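About Ullwood

Ullwood is a 54-acre property run by Ambros Zwahlen. He bought it from the Garnard family and has kept most of it as open meadow with trees along the edge. We rent the field for camps, school days and small gatherings of up to 40 people.

Guests bring their own tents and water. The gate opens at 4 p.m. on arrival day. Cars stay at the Carvalho Road lot, and it is a short walk in from there.

The meadow in a dry spell
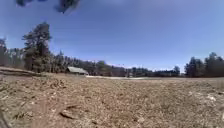
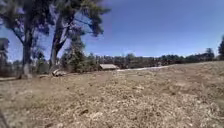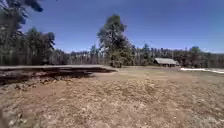

GROUNDS AND FACILITIES

The grass gets no irrigation and is cut once a year, in June. Open fires are not allowed on the field. Bookings go through Vameo.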